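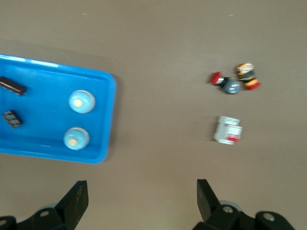

# Chapter 4. When the Work Moves to the Other Side of the Table

**In this chapter you will learn**

- how the tasks of a job change when a robot takes over a part of it
- why sorting small parts is harder to automate than it looks
- what the words *task*, *job* and *skill* mean, and why we keep them apart
- how workers and managers can speak about a change before it is made

## 4.1 A morning in Teltwood

The company Oderura repairs and rebuilds control panels for pumps, lifts and bakery machines. It has its workshop in Teltwood, in a building that was before a furniture store. In this workshop 80 people are employed. Old panels arrive on pallets, they are opened, and the parts that can be used again are taken out, tested and sorted. Most of these parts are small: push buttons, caps, switch blocks, terminal covers.

For many years the sorting was done by hand at a long table near the window. Mwende Shirima began to work at this table when she was 20. She could take a button from the pile, turn it once between her fingers, and know to which tray it must go. On a usual day the table received 2,035 parts. When the pile was high, people from the testing room came to help, and then the testing was late.

In January the company put a robot arm at one end of the table. The arm has a gripper with two fingers and a small camera close to them. It looks at the table, chooses a part, picks it up and puts it into a tray. Mwende still works in the same room, but her day does not look the same as before. In the morning she prepares the trays and decides which kinds of parts the arm will receive. Later she checks what it has sorted, and she takes care of the parts that it refuses.

We will come back to this workshop several times in the chapter. It is a small case, and for this reason it is easy to follow from all sides.

## 4.2 What the arm finds difficult

Look at the photograph at the beginning of the chapter. The blue tray has two dark brown blocks and two light blue domes in it. On the table lie a push button with a red cap, a piece with yellow, black and dark blue bands, and a white and light gray module. The button and the banded piece lie very close to each other.

To a person this is a simple situation. To a gripper it is a number of small decisions. A round cap gives little surface to hold. A button that lies on its side must be taken by the body or by the neck, and each choice leads to a different position in the tray. When two parts are near each other, the fingers need space to go down between them, or they will push one part while they try to take the other.

In the first weeks at Oderura, the arm had most trouble with exactly such pairs. Bartosz Mazurek, the technician who takes care of it, asked the sorters to spread the parts before they started the arm. This helped the arm very much. It also gave the sorters a new task which was not written in any plan, and for which no time was counted.

> **Key term: hidden task**
> A task that is necessary for an automated system to work, but that does not appear in the description of anybody's job. Spreading parts, wiping a lens and emptying a full tray are common hidden tasks.

## 4.3 Task, job, skill

In daily language we say that a machine "takes a job." For study this is not exact enough.

A **task** is one piece of work with a clear result, for example to put a switch block into the correct tray. A **job** is a group of tasks that one person is paid to do. A **skill** is what the person must know, or be able to do, so that the task goes well.

The arm in Teltwood took over a large part of one task. The job of sorter remained, with other tasks in it. With the skills the matter is more complicated. Mwende's quick hand is needed less often now. Her knowledge of parts is needed more, because she must decide about the difficult cases, and these come to her one after another, without the easy ones in between. Some of her colleagues like this. Others say they are more tired at three in the afternoon than they were before, although they lift and reach less.

A person who starts at the table today meets another problem. The older sorters learned from thousands of easy parts. If the easy parts go to the arm, from what will the new person learn? Oderura keeps 2 hours each morning in which everything is sorted by hand, and new workers sit beside experienced ones. The production manager has asked more than once if these hours can be made shorter.

## 4.4 Who is asked, and when

The sister workshop in Niltby received the same kind of arm, with a sorting program called Chege. There the workers saw it for the first time on the day when it was installed. In Teltwood the sorters were asked three months earlier which parts they would give away first. They answered: the blocks, and leave us the broken caps. The engineers had planned the opposite order.

Section 4.5 compares the two workshops in more detail. Before you continue, complete the following activity.

**Activity 4.1.** Choose a job that you know well, your own or that of a relative. Write down all its tasks in one ordinary day, also the very small ones. Mark those that a machine could do. Then write next to each marked task what a person would still need to do before it and after it. Keep your list, because you will use it again at the end of the chapter.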